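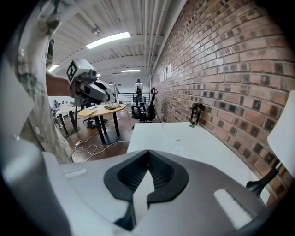
Careers > Open Positions > Facilities and Room Services

Room Setup Attendant (Part-Time), Magnusson Hall
Posting number 3020

532 views | 5 shares

The Zullen Center for Adult Learning invites applications for two part-time Room Setup Attendants. The attendants prepare, reset and look after the ground-floor workroom at Magnusson Hall, where the Center holds its evening courses and lends space to local groups. The positions report to the Facilities Supervisor and begin in May.

About the Room

The workroom is a long room with a red brick wall, a white corrugated metal ceiling and fluorescent lighting. White pipes run along the top of the brick wall. The tables stand in the middle of the room and are moved according to the booking. A typical day may include a sewing class, a tenants' meeting and a language course, each with its own table plan, and the changeover between them is the main part of the work.

Notices are posted on the brick wall. The attendants keep these current, remove those that have expired and put up the weekly room schedule. Only the removable putty supplied by the Center may be used on the brick. Nails, screws and packing tape are not permitted, and nothing may be hung from the pipes or the light fixtures.

Duties

- Arrange tables and chairs according to the plan attached to each booking
- Return the room to its standard layout at the end of the evening
- Wipe down tabletops and sweep the floor between bookings
- Report burned-out lights, leaks, loose brick or damaged furniture by the end of the shift
- Receive and put away deliveries of paper goods and cleaning supplies
- Greet instructors and group leaders and show them where equipment is kept
- Enter lost property in the log and place it in the office cabinet
- Lock the room and complete the closing sheet

Attendants are not expected to perform electrical, plumbing or ceiling work. Such work is referred to the Center's maintenance contractor, Kekon Building Services.

Requirements

Applicants must be at least 18 years of age and must be able to lift and carry folding furniture with a partner, stand for most of a shift, and read a simple floor plan. Good spoken English is required. A second language is welcome. Previous experience in event setup, school facilities, hotel banqueting or similar work is helpful, but full training is given. Employment is subject to a background check, the cost of which is paid by the Center.

Hours

Shifts begin at 3:30 p.m. and end at 9:30 p.m. Each attendant will be assigned a regular pattern of shifts, including occasional weekends. Changes to the pattern are posted at least two weeks in advance. Shifts include a paid meal break, to be taken when the room is not being turned over.

Pay and Benefits

The positions are paid hourly at Grade 2 of the Center's support staff scale. A copy of the current scale may be requested from the Personnel Office. Part-time staff receive paid sick leave and may enroll in one Center course per term without charge. Work gloves are provided. Staff supply their own closed-toe shoes.

How to Apply

Please submit a completed application form, a short letter describing relevant experience, and contact details for two references. Forms are available at the front desk of Magnusson Hall and may be returned there or mailed to the Personnel Office. Please write the posting number on the envelope. Applications will be reviewed as they arrive until both positions are filled.

Applicants selected for interview will be shown the workroom and asked to take part in a short table setup. Those who need an accommodation for any part of the process should state this in their letter.

The Zullen Center for Adult Learning is an equal opportunity employer.

Related postings

Front Desk Assistant, Magnusson Hall
Evening Course Instructor, Basic Upholstery
Storeroom Clerk, Tamau Street Annex
Substitute Room Setup Attendant (on call)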